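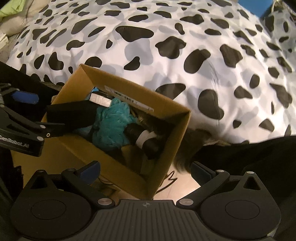 *An open cardboard box with a crumpled teal bundle inside.*

**Sarnier widens its test of beet-based brine for winter roads**

Wednesday, January 14, 2026

The town of Sarnier will use a mix of salt brine and sugar beet juice on all of its main roads for the rest of this winter, the public works office said. Until now the mix was spread only on two hills on the north side and on the road to the bus depot.

The change came into force on Monday night, before the light snow that fell early on Tuesday. Seven trucks went out between ten in the evening and four in the morning. The office reported no serious problems, but one truck had a blocked nozzle and had to return to the yard.

Plain rock salt will still be used on small residential streets, in parking lots and at bus stops. Sidewalks in front of private houses stay, as before, the duty of the owners.

**What is in the tanks**

The liquid is mostly ordinary salt brine, that is, salt dissolved in water. To this the supplier, a regional company called Zedo, adds a brown syrup that is left over when sugar is made from beets. The syrup makes the brine stick to the asphalt, so less of it is thrown to the side by passing cars. It also lets the mix work at lower temperatures than salt brine alone.

The mix is put down before the snow, when the road is still dry. Drivers will see thin brown lines along the lanes. These lines are not oil and not a leak, the office said, and they need no report. Last winter the town hall received many calls on this subject, in particular from people who live near the depot road.

There is also a smell. Most people compare it with molasses or with weak coffee. It is strongest in the first hours and mostly disappears when the surface dries.

**Why the town is changing**

In the past, Sarnier treated its hills with a magnesium chloride liquid in the coldest weeks. It melted ice well, but mechanics in the area and the town's own garage complained about rust on brake lines, fuel tanks and wiring. The garage keeps a record of repairs on the town fleet. According to this record, corrosion was the main reason for taking 18 vehicles out of service during the last two winters, among them three plow trucks that were less than eight years old.

Beet mix does not stop rust. It still contains salt, and salt attacks steel. The public works office is careful on this point and says only that the new liquid should be less aggressive, and that a smaller quantity of salt should be needed on each mile. If this is true in Sarnier, where the winter is wet and the temperature often goes up and down around freezing, will be known after the season.

To measure it, the garage has fixed small steel plates under a number of trucks. Some of the trucks drive only on roads with the beet mix and some only on roads with plain salt. In May the plates will be taken off, cleaned and weighed. The plate which has lost more weight has rusted more. A similar set of plates is mounted on the railing of the river bridge, where the spray from traffic is heavy.

**The cost**

One gallon of the beet mix costs more than one gallon of salt brine. The town expects to get part of this money back because the trucks will have to make fewer second rounds. For the rest of the winter it has ordered some 3,000 gallons of syrup, to be mixed with brine at the yard. The order is paid from the existing winter budget and there is no new fee for residents.

Two new storage tanks were also needed. They stand behind the salt barn and were bought used from the neighboring town of Pulora, which stopped its own beet program two years ago. Pulora gave it up for a practical reason: the syrup became thick in the tanks during a long cold period and the pumps could not move it. The tanks in Sarnier now have a heating band and a small pump that keeps the liquid in motion — both were added in the fall by the yard crew.

Water is another question. Beet syrup contains sugar, and when much sugar goes into a stream, bacteria use up the oxygen that fish need. For this reason the mix will not be spread within 300 feet of the intake at the upper reservoir. On that part of the road the crews will use sand, and the speed limit there will be lowered when the sign with the yellow lights is on. Water samples will be taken below the bridge every second week until the end of the season.

**Advice for drivers**

The public works office asks drivers to keep a good distance from the spreading trucks. They drive slowly, often under 30 miles per hour, and the liquid leaves the nozzles at the back and on one side. It is not allowed to pass them on the two hills.

The brown film can be washed off with plain water if it is fresh. After some days on the paint it becomes harder to remove, and then warm water with car soap is better. The garage recommends the following for all vehicles used in winter, with whatever product is on the road:

- Wash the underside of the car, including the wheel wells, after each longer period of snow.
- Do not wash in hard frost if the doors cannot be dried afterward. Locks and rubber seals can freeze.
- Fill the washer tank with winter fluid and clean the blades by hand. The syrup leaves streaks on the windshield when the blades are old.
- Have the brake lines looked at in spring, especially on cars older than ten years.

The self-service wash on Ugwu Street has agreed to keep two of its bays open through the night on days when the trucks have been out. The bays have a spray bar in the floor for the underside. Payment there is by card only after eight in the evening.

Dog owners have asked if the mix is dangerous for animals. The syrup itself is used in cattle feed, but the brine irritates paws in the same way as other road salt does. Paws should be rinsed after a walk along a treated road, and dogs should be kept from licking the road surface, which some of them like to do because it is sweet. Deer may like it too. On the depot road, which goes through woods for more than a mile, drivers should be attentive in the hour before sunrise and after dark.

**Which roads**

The full list of treated roads is posted at the town hall and at the library. It covers both hills, the depot road, the bridge, the through road from the east side to the Pulora line, and the streets in front of the fire station and the two schools. The road past the upper reservoir is on the list too, but with the exception described before.

Roads that belong to the state are not part of the program. The state trucks will go on using their own products, so a driver coming into Sarnier from the highway may have both kinds of liquid on the car.

Complaints about blocked drains, missed streets or damage from a spreader can be made at the public works counter on weekdays from eight to four. Calls about an icy road are taken at any hour by the night line, whose number is printed on the winter parking notice.

The results from the steel plates and from the water samples will be presented together at a public meeting before the order for the next winter is placed. The date of the meeting has not been set.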